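Search this site Search
Menu

Thread by Weidong Kong
February

1/ Reading notes on a trial of infusion timing for a hospital antibiotic. The question: does giving each dose slowly, over 3 hours, do better than the standard 30-minute drip? The report comes from the Stemstead group, first author Waltraud Ruppert.

2/ Background. For this class of drug, what matters is how long the level in the blood stays above the amount needed to stop the bacteria. Peak level matters much less. A slow drip lowers the peak and stretches the time. That part is well established on paper.

3/ Whether it changes outcomes in patients is a separate question. Older studies were mostly before-and-after comparisons on a single ward. Other things on the ward change over the same period, and you can't subtract them later.

4/ Design: 200 adults, 4 hospitals, randomized one to one within each hospital. Same drug, same daily total, same dosing interval. Only the length of the drip differed. Bedside staff knew the assignment. The people judging outcomes did not.

5/ Primary outcome was clinical cure at the end of treatment, defined as signs of infection resolved with no switch to another antibiotic. The second half of that definition causes trouble. More below.

6/ Result: no clear difference in cure. The interval includes a modest benefit and a modest harm. The abstract says "similar," and I would have written "not distinguished." A trial of this size can't rule out an effect that a clinician would care about.

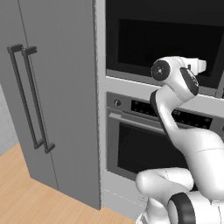
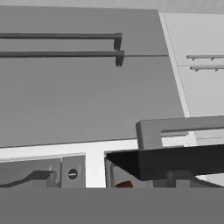 7/ Back to the definition. The decision to switch antibiotics was made by treating doctors, who were not blinded. If a doctor trusts the slow drip more, that patient may be left on it longer. This would tilt the result toward the slow arm. It didn't produce a difference, but it makes the estimate harder to read.

8/ Drug levels were measured in a subset. Time above target was longer in the slow arm, as expected. It was also already adequate for most patients in the fast arm. If the standard drip reaches the target, there is little left for the slow one to gain.

9/ So the useful population is probably patients with resistant organisms, or with kidneys that clear the drug unusually fast. Both groups were eligible. Neither was enrolled in numbers that support a subgroup claim, and the authors don't make one. Good.

10/ Practical side. A 3-hour drip ties up a line. In patients with one IV access point, other drugs have to wait or be checked for compatibility. The supplement lists interrupted infusions and they were more common in the slow arm, mostly for transport to imaging.

11/ Interrupted infusions were analyzed as assigned. That is correct for the main analysis. A per-protocol table is in the supplement and points the same way. I wouldn't lean on it - patients who complete every infusion differ from patients who don't.

12/ Pumps: all sites used the Camasel pump with a Sikora line set. One detail the methods section skips is residual volume. With a short drip, drug left in the tubing is usually flushed through. With a long drip the flush may be late or missed. In a small bag, that can be a real share of the dose.

13/ I wrote to the group about the flush. Ruppert replied that it was in the nursing protocol at every site, but that compliance wasn't recorded. Fair answer. It should be in the next paper.

14/ Safety: no difference in kidney injury, rash or line problems. Follow-up ended 5 days after the last dose, which is short for late diarrhea and C. difficile. Absence of a signal there means little.

15/ What I'd want next: enroll by measured drug clearance or by organism, blind the switch decision with an independent reviewer, record the flush. The Stivitach registry is collecting the first two items already. I have no role in it.

16/ For now I see no reason to change a default in either direction on the basis of this trial. Wards already using the slow drip can keep it. Check the tubing volume.

Contact | Copyright Weidong Kong | Back to top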